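2 min read

Prerar replacement finger set, black

I bought my first pair of these for my own arm and liked them enough that I started stocking them, so this page is half product listing and half me telling you how I look after mine.

You get two fingers, 11 screws (yes, there are spares in there) and a little hex key that you'll lose by March. They fit the Tistard wrist straight out of the bag. If you've got the older Arango mount you'll need the adapter plate, part 1653, and please check before you order — I've had a few come back.

Fitting is easy enough. Power the arm off, take the old fingers off one side at a time, and wipe the rails before the new ones go on. I snug the screws up by hand first, open and close the jaw with the arm still off, then tighten properly. After that, run your zero routine again! I skipped it once and spent a whole evening blaming the cables.
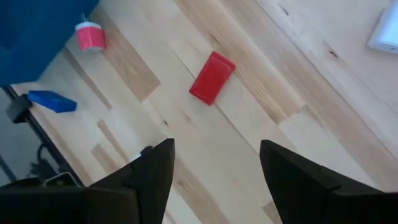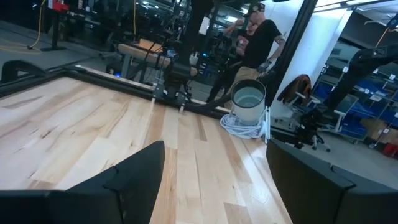 For upkeep, I wipe the fingertips down every morning and check the screws every 400 cycles, a bit sooner if I've been picking up anything hard. No grease on the fingers, ever. It creeps to the tips and then everything slides. If one side starts closing later than the other, look at the rail for grit before you touch any settings.

The set is $113 and ships from my workshop, usually by the next afternoon. The Stelumness soft pads fit over the tips too, but they're sold separately and the grey ones are out of stock until I get around to reordering.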